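Sunday, late in the evening

The cuff is finished, or I should say it is finished for the second time. Yesterday I believed it was done, I put it on my wrist and went to wash the cups, and one row near the clasp opened like a small mouth. The thread was cut on the edge of a bugle bead. I have read so many times that one must put a seed bead at each end of the bugle to protect the thread, and I did so everywhere except in this one row, where I was tired and wanted to see the end of it.

So today I took back 20 rows. It is a strange feeling to undo the work of three evenings in less than one hour. I collected the beads in the lid of a jam jar and sorted them again by color, and I was surprised how little they are when they are not together.

The pattern is my own, if a pattern with so many corrections can be called like this. I name it Ralar in my notebook. It is flat even-count peyote, 90 rows long in the first plan, with a narrow zigzag in dark green and copper on a cream ground. After the first fitting I added 10 rows more, as the clasp from Bundier is shorter than the old one I had measured with. It is a good clasp, a sliding tube with a firm click, but I should have waited for it before I started to count.

About the cream beads I am still not sure. In the shop in Istberg I bought two tubes with the same number, 308, and at home under the lamp they were sisters and not twins. One is a little more yellow. I asked on the forum and one lady answered that different batches may differ, and that I should mix both tubes in one dish before beginning. This is a very good advice which I received after row forty. Now the left end of the cuff is warmer than the right end. My daughter says it looks like I wanted it — a slow change, like tea with milk. I will not correct her.

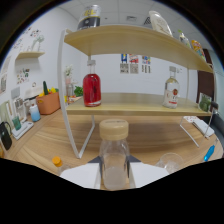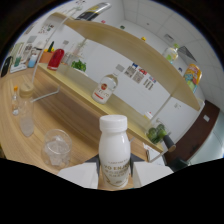

Bottles on the table, and the ice in its glass.

In the afternoon I worked again from two o'clock until the light was gone. I changed to the thinner thread, the smoke colored one, and I waxed it more than before. It makes the tension better. With the old thread the rows were soft and the cuff had a wish to twist to one side. Now it lies flat and it is almost stiff, maybe too stiff, but I think it will become softer when I wear it. I used a size 12 needle until it bent so much that it sewed around corners by itself, and then I took a new one from the packet. I have only two left, I must write this on the list.

The most difficult was the place where the new rows meet the old. I wove the old tail back through the beads in a diagonal, with two half hitches, and I pulled too hard, and one cream bead broke with a very small noise. It was in the middle of a row, of course. I sat for some minutes and looked at it. Then I passed the thread through the empty place twice and laid a new bead over it from the top. If you know where to look, it stands a little higher than its neighbors. I know where to look.

I thought much about the edge. In the book there is a picot edge, three beads for each point, and it is pretty on the drawing. I tried it on a short piece and it caught in my sweater immediately. So I left the edge plain, only with one more pass of thread for strength. My mother always finished her collars in this way. She did not work with beads, she did crochet, but she had the same opinion about decoration which catches on things.

At seven I sewed on the clasp, four passes on each side. Then I wore the cuff during dinner, and I moved my hand more than it was necessary. The thread is still whole. I will wear it tomorrow at work also, and if it survives the keyboard I will believe in it.

For the next one I have the blue from Kołodziej, the matte one, which I have kept in the drawer since July and always found too good to use. I would like to try a round stitch, perhaps a rope for a necklace. First I will pour all the tubes in one dish. I wrote this on the first page in big letters.

It is late and my eyes are sore. The beads from the jam jar lid are not put back yet — I covered them with a plate so the cat cannot step in them.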